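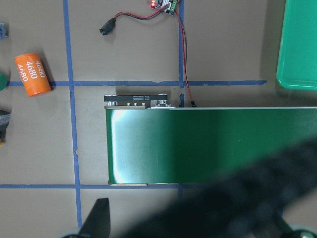
3 min read

Grolora Place-Name Table: data card

Version 2, released 6/10/18. Maintained by Kavinda Barua.

Summary

Grolora is a table of 1,261 historical place names with their variant spellings, transcribed from parish registers and land deeds of the Drenard valley. Each row links one spelling, as written in a source, to one standard form. The table is meant for people matching old family or property records to a modern gazetteer. It is not a gazetteer itself and carries no coordinates.

Files

names.csv -- the main table, one row per spelling.
sources.csv -- one row per register or deed book, keyed by source_id.
changes.txt -- corrections since the first release, newest first.

All files are UTF-8 with Unix line endings. Fields are separated by commas and quoted only where the value contains a comma. There is a header row in both CSV files.

Fields in names.csv

row_id: integer, stable between releases. Deleted rows are not reused.
spelling: the name as written, with capitals kept. Superscript letters are lowered to the line.
standard: the accepted form. Blank if no match could be made.
source_id: key into sources.csv.
folio: leaf number with r or v. Page number for the later books.
year_from, year_to: the years covered by the entry. Equal if the entry is dated.
certainty: a, b or c. See below.
note: free text, usually blank.

Certainty codes

a: the entry names a landmark or neighbor that fixes the place.
b: the spelling is close and no other place in the valley fits.
c: the match rests on spelling alone and at least one other place could fit.

Codes were assigned by a single reader and have not been checked by a second. Anyone using the c rows for counts should report them separately.

Transcription rules

Abbreviations are expanded only in the standard field. The long s is written as s. The letters i and j are kept as found, and so are u and v, which matters for searching: a query for "Vpper" will miss "Upper" unless both are entered. Doubtful letters are followed by a question mark with no space. A lost letter is written as a period.

Earlier drafts merged spellings that differed only in a final e. This was dropped in version 2 and the merged rows were split again. Users of the first release will see more rows for the same number of places. 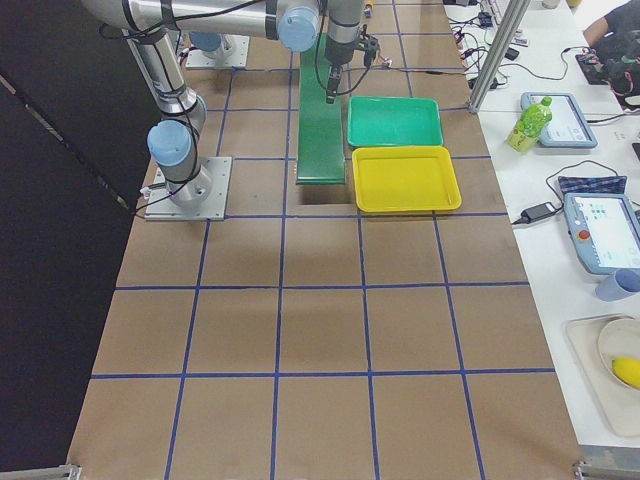 Abubakari wrote that splitting the final-e rows makes the table harder to read and asked for a merged view, "even if it is only a second column with the e cut off." The request is open. A derived column could be added without touching the spelling field, but it would need a rule for names such as Lee and Bree, where the e is part of the stem.

Known problems

The deed books from Goka were read from microfilm. Folios near the binding are faint, and certainty was lowered by one step for every entry taken from them. A better copy is known to exist and has not been consulted.

Seventeenth-century entries are thin. One register has a gap of 17 years where leaves have been removed, and no other source covers the same parishes for that period.

Farm names and village names are not separated. Several farms took the name of the nearest village, and the registers rarely say which is meant. Where the note field is blank, treat the match as covering the wider place.

Field names that never appear with a dwelling were left out. So were street names, apart from 10 that later became the names of settlements.

Loading

Read row_id as text if your software strips leading characters or reformats numbers on import. Spreadsheet programs may turn folio values such as 4r into something else; set that column to text before opening the file. Sort on standard, then year_from, to list the spellings of a place in date order.
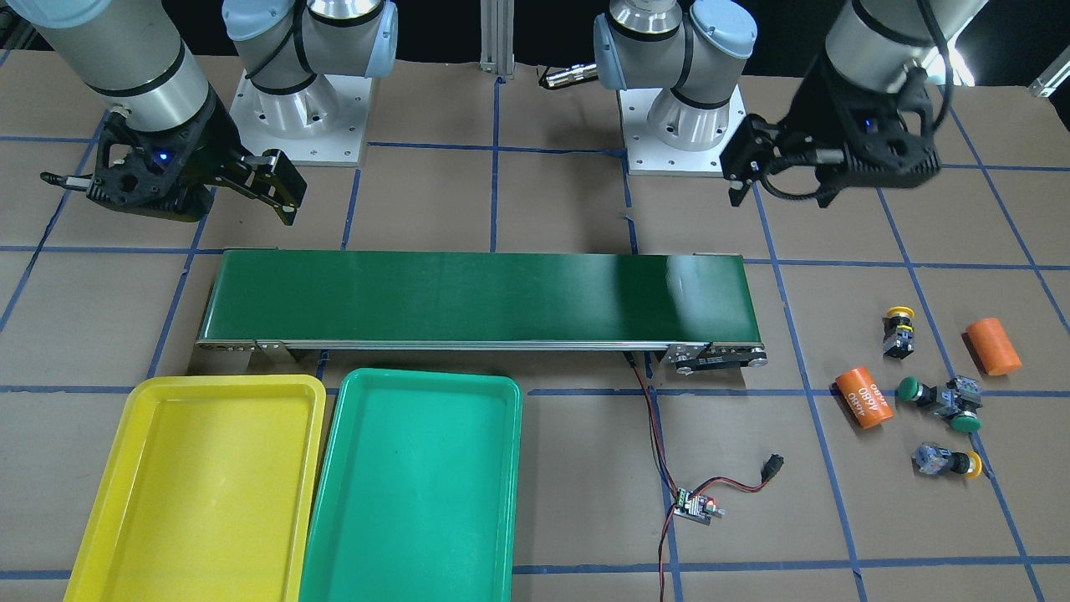
Can the standard field be joined directly to a modern list of place names?
Only for rows coded a or b, and only after removing "Great" and "Little" from both sides. The modern list puts these words after the name and the table puts them before it.

Corrections

Send the row_id, the proposed value and the source that supports it. Corrections based on a printed history are logged but not applied until the register or deed has been read. Accepted changes go into changes.txt with the old value kept.

License and citation

Free to copy and adapt with credit. Cite as: Barua, Kavinda. Grolora Place-Name Table, version 2. Please give the version number -- row counts differ between releases.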